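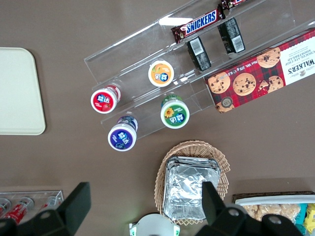 Agata Valentini wrote to ask why the prices in the first release were rounded, and said it made the small shops look more alike than they are. She was right, and version 2 stores every price as it was given on the shelf or the receipt.

Kukine: prices of small packaged food in station and corner shops

Summary

Kukine is a table of shelf prices for snacks, sweets and single-serve drinks. It covers 37 shops in the Bodnár district, from newsstands with one counter to small groceries. There are 1,000 price records for 294 products. Most of the records are from July, with a few later visits where a price could not be read the first time.

Contents

prices.csv – one row per product, shop and visit
products.csv – product name, type, net weight or volume, pack size
shops.csv – shop code, shop type, distance to the nearest station entrance
notes.txt – remarks from the collectors, lightly edited

Fields in prices.csv

record_id: integer, never reused
shop_code: matches shops.csv
product_code: matches products.csv
price: in local currency, two decimals, tax included
price_type: regular, offer or multi-buy
source: shelf label, receipt or asked at counter
visit_no: 1 or 2

For multi-buy offers the price field holds the price of the whole offer, and the number of items is in offer_qty. Divide before comparing with regular prices. Version 1 did this division for you and lost the original number along the way.

How the prices were collected

Collectors worked from a fixed product list and wrote down what they found. Products missing from a shop have no row. A missing row does not tell you whether the shop never sells the product or was out of it at the time. If a shelf label and a receipt disagreed, the receipt was kept and the label price went into notes.txt.

Kaede Miyazaki checked the product codes and merged duplicates, mainly the same drink entered under both its short and its full name.

Known problems

Shop W-09 changed its weights column from grams to ounces partway through its own price list. We converted what we could. Rows we were unsure of have weight_flag set to 1.
Refrigerated drinks sometimes cost more than the same drink from an ordinary shelf. The chilled column is blank for receipts, so treat blank as unknown.
Shops inside stations are overrepresented. Do not use the table to estimate an average price for the district.

Loading

The files are UTF-8 with commas as separators. The Winason import script still expects semicolons – pass the separator by hand until that is fixed.

Changes

Version 2, March 23, 2024: unrounded prices, offer_qty added, duplicate codes merged.
Version 1: first release.

Corrections go to the Drevance issue list. Please give the record_id.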